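料箱抓取作业规范编制项目中期进展报告

报送单位：Sorer基金会项目管理处
承担单位：Cledell自动化应用研究所
项目负责人：Kiều Vi
报告期：1月至7月

一、项目概述

本项目由Sorer基金会资助，目标是为中小型机械臂料箱抓取作业编制一套可直接执行的操作规范，内容覆盖工位布置、物品投放、数据记录、安全防护和设备点检五个方面。规范定稿后，拟先在Jugah和Trivska两处协作场地试行，再根据试行意见形成正式文本，供同类实验室和小型集成单位参照使用。

本报告期的主要任务有两项：一是完成规范初稿及配套记录表；二是按初稿要求组织现场作业，检验条款能否执行、记录能否复查。两项任务均已按资助协议规定的节点完成。安全防护部分有两条条款尚存分歧，处理意见见本报告第四部分。

二、规范文本编制情况

初稿共54条，其中28条为强制性条款，其余为推荐性条款。强制性条款集中在人员进入作业区、机械臂停止与恢复、夹爪更换以及料箱固定等环节；推荐性条款主要涉及线缆整理、物品清单格式和工位清洁。

编制过程中，Tsutomu Hattori负责条款起草，Dindo Policarpio负责与现行机械安全类标准的对照审核。对照审核重点解决术语不一致的问题。初稿早期版本中，“停机”一词同时用于保护性停止和切断动力两种情形，现场人员理解不一，现已分别定义，并在相关条款中逐处更正。“作业区”与“料箱区”的界限也已重新划定：料箱区仅指箱体内部空间，作业区则包括机械臂可达范围及其外侧的防护余量。

配套记录表包括开工点检表、物品投放登记表、异常停止登记表和收工检查表，均为单页，填写人和复核人须分别签字。经两处协作场地反馈，异常停止登记表原有的原因分类过细，当班人员难以即时判断，现合并为夹爪接触异常、物品卡滞、线缆干涉、人员触发和其他五类，详细说明移至备注栏。

三、现场验证工作

现场验证工位采用库卡（KUKA）机械臂，灰色金属敞口料箱前后相邻布置，两箱相接处以棒式夹具夹紧。箱内投放形状、颜色和尺寸各异的小件物品，包括勺子、块状物和盒状物等，由夹爪在箱内作业。 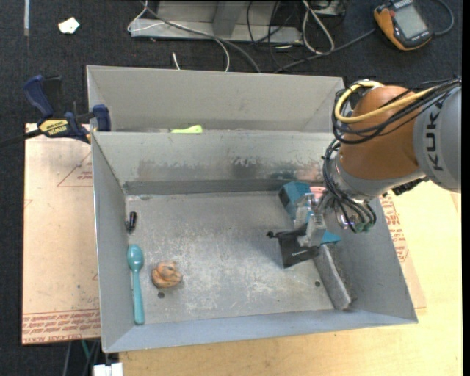 （一）料箱固定与箱体状况

规范第11条要求料箱在作业前固定，并在每班开工时检查固定件有无松动。验证期间，当班人员均按开工点检表执行。箱底和箱壁的划痕、磨损不影响抓取作业的，按规定登记后可继续使用；出现翘边、毛刺或变形的，应停止作业并更换箱体。为统一判定尺度，已请Kastriot Matić编写箱体外观判定说明，作为规范附录提交。

（二）物品投放

规范要求物品投放前逐件登记，投放后不得由人员在机械臂通电状态下伸手调整。物品靠近箱壁或落入箱角时，抓取难度明显增大，部分操作人员倾向于手工拨正后继续。初稿已明确，手工拨正属于进入作业区的行为，须先执行保护性停止，并在登记表中注明。物品若与箱壁紧贴，允许按原状记录一次抓取尝试，不得仅为提高成功率而重新摆放。

（三）线缆与外围器具

机械臂本体线缆随关节运动，规范要求留有足够弯曲余量，固定点不得落在关节转动范围以内。料箱外侧的线缆应沿固定路径敷设，避免跨越人员通行位置。经检查，外围线缆的整理情况与推荐性条款尚有差距，项目组拟将其中涉及人员通行的部分上调为强制性条款。手持式器具在作业区附近的放置位置，初稿未作规定，下一版将予以补充。

（四）数据记录

报告期内累计完成抓取记录4,000条，每条记录包含物品编号、起止时刻、抓取结果和异常类别。Jalen Ostrowski从中抽取100条，与登记表逐条核对。核对发现的主要问题为起止时刻填写口径不一，有的以机械臂离开初始位为起点，有的以夹爪进入料箱为起点。现统一规定以夹爪越过箱口平面为起点，以物品脱离夹爪或夹爪空载退出箱口为终点。已有记录不作追溯修改，仅在数据说明中标注口径变更的时间。

四、存在的问题及处理意见

（一）关于恢复运行的授权。初稿规定，异常停止后须经复核人确认方可恢复运行。Trivska场地提出，夜班仅有一名值守人员，难以满足双人确认要求。项目组认为该条款涉及人身安全，不宜放宽，建议夜班只安排无需人员介入的连续作业，发生异常停止后保持停机状态，待次日早班处理。此项意见已书面告知该场地，尚待答复。

（二）关于低速示教时的防护距离。Jugah场地现有工位空间有限，按初稿所列防护余量布置后，通道宽度不足。项目组正在与该场地共同复核风险评估材料。复核完成前，该场地的示教作业暂按初稿数值执行，必要时缩减机械臂可达范围，不得缩减防护余量。

（三）关于工位材料。料箱下方及周边的垫板、台面如何选用，初稿未作要求。考虑到垫板移位可能改变料箱标定位置，下一版拟增加垫板固定和标定复核的内容。

五、经费使用情况

报告期内经费支出主要用于人员、夹爪易损件和协作场地使用，均在批准预算科目内列支。因箱体外观判定说明需采购一批对照样件，项目组拟在设备材料科目内部调剂，不涉及科目之间的调整，明细随财务附表另行报送。

六、下一阶段工作安排

1. 8月完成规范第二稿，纳入本报告第三、第四部分所列修改事项。
2. 9月起在两处协作场地同步试行，试行期间异常停止登记表按周汇总。
3. 试行开始前对全部当班人员组织一次培训和现场考核，未通过考核者不得单独值守。
4. 11月提交试行总结和规范送审稿，由Dindo Policarpio统一答复审查意见。

请项目管理处对第四部分第（一）项的处理意见予以审定，并于规范第二稿定稿前函复。

附件：规范初稿及条款对照表；四类记录表样张；抽样核对记录；财务附表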